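The bed is not a table

Tuesday, December 17, 2019

I have a theory that every home has one flat surface which does all the work. In my parents' flat it was the kitchen table. At my friend Efthymia's it is the top of the chest freezer, where she does her accounts. Mine, I'm sorry to report, is the bed.

I didn't plan it. When I moved in back in May I bought a perfectly good desk from a shop called Drulau, 90 euros and a whole Sunday of my life to put together, and for a fortnight I sat at it like a person in a catalogue. Then I put a pile of post on it. Then a lamp that needed a bulb. The desk is now where things go to wait, and everything else happens on the mattress: folding, phone calls, games, lists, the occasional sandwich I will deny in court.

The folding is the worst of it. My method, such as it is, goes like this. I carry everything in from the airer in one armful, drop it on the bed, and feel that the job is more or less done. Around bedtime I discover that it isn't. There follows a negotiation in which I either fold the lot or move it to the chair, and the chair has been winning since the summer.

So this month I made a rule. Nothing leaves the airer until the bed is clear, and nothing goes on the chair at all. The rule lasted four days, a personal best. By the fifth the bed looked as it usually does. 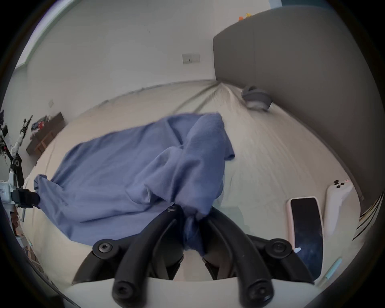

Blue cloth, pink phone case, white controller, one pen. Folding in progress, in the loosest sense.

The pen is the bit that annoys me. A phone on a bed I can defend, and a controller needs no defence from anyone who has had a long week. But a pen on a pale sheet is a small disaster looking for a date. I lost a good duvet cover to one a couple of years ago and spent an evening dabbing at it with every product under the sink, including something by Ovex that took out the ink and also the colour. I still have the cover. It lives under the bed and comes out when I paint things.

And then there are the creases. I own one fitted sheet that fits and two that were sold to me as fitting. Those two spend the night creeping inwards from the corners, and by morning I am lying on something like a map of the Pindus. Panagiotis Alexiou, who lives upstairs and has opinions, tells me I should iron them. I asked him when he last ironed a sheet and he changed the subject to his bicycle.

He did give me one useful tip, which I pass on for what it's worth: fold the soft blue things first. T-shirts, towels, anything that slumps. If you leave them to the end they get used as a cushion, and then you have to wash them again. I've tried it twice. It does speed things up, though I suspect that's mostly down to starting at all.

Next job is the desk. There is post on it from Chatzigeorgiou, my old letting agent, that I have been not opening with great determination, and the lamp still has no bulb. I'll let you know if I find the wood.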